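5.3 Missed Grasps on Soft Cloth

Of the 1235 cloth trials recorded with the hand-held grippers, 577 contained at least one failed grasp. Most failures came at the first pick, when the fingers closed on a single shallow fold and the fabric slid out from between the pads.
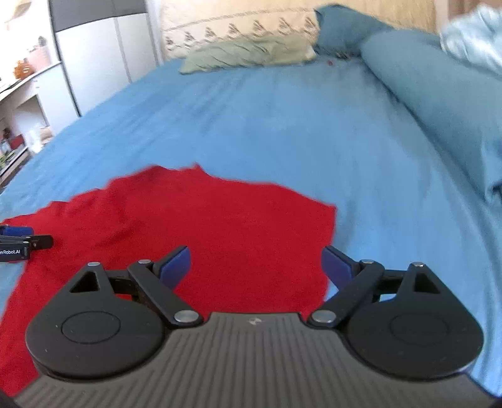

Figure 4. Gripper open over a red cloth on a bed, fingers spread wide.

A second fault was harder to find. On two grippers the logged finger width drifted during long sessions, so a missed grasp was stored as a good one. Falcão and Phan checked the logs by hand and relabeled these trials. Policies trained on the uncorrected labels lifted away with nothing held and went on to the fold step. We now zero the width reading before every session and drop any trial in which it fails to return to zero.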